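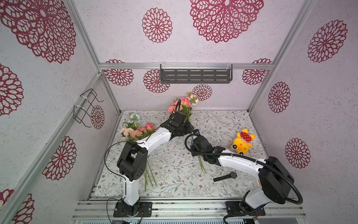 News > Company > Press Releases

Products Samples Dealers Press Careers

Furer Adds Washable Wallpaper Line, Moves Printing to Wudosov Plant

Furer will begin shipping its Clurkovura line of washable nonwoven wallpaper to dealers in November. The line replaces the paper-backed range sold under the Thiele name, which will remain available until current stock is gone.

Clurkovura is printed at the company's plant in Wudosov on a nonwoven base with a matte topcoat. The base does not need to be soaked before hanging. Paste is applied to the wall, and the strip is hung dry and trimmed at the ceiling and baseboard. When the wall is redecorated, full strips can be pulled off without steam.

The opening range has 186 patterns in four groups: large floral, small floral, stripe and plain texture. Large floral patterns use a half-drop match, and installers should allow for extra waste when ordering. Stripe and plain texture patterns use a straight match or no match. The match type and repeat length are printed on each roll label.

In scrub tests run by Furer at Wudosov, sample panels were wiped for 600 cycles with a damp sponge and mild soap. Panels were then checked for color loss and lifting at the seams. Patterns that showed either fault were held back and are not part of the opening range. Solvent cleaners and abrasive pads are not recommended on any pattern.

Rolls from different print runs can vary slightly in shade. Each label carries a run number, and dealers are asked to fill a single order from one run. Orders that cannot be filled this way will be held until the next run unless the customer agrees to a mix.

Sample books will go to 337 dealers ahead of the first shipment. Dealers with open orders for Thiele patterns may keep them or change them to the nearest Clurkovura pattern at the same price. A cross-reference list is packed with each sample book.

Furer makes wallpaper, border strips and paste for homes and small commercial interiors.

Contact the press office | Copyright Furer. All rights reserved. | Back to top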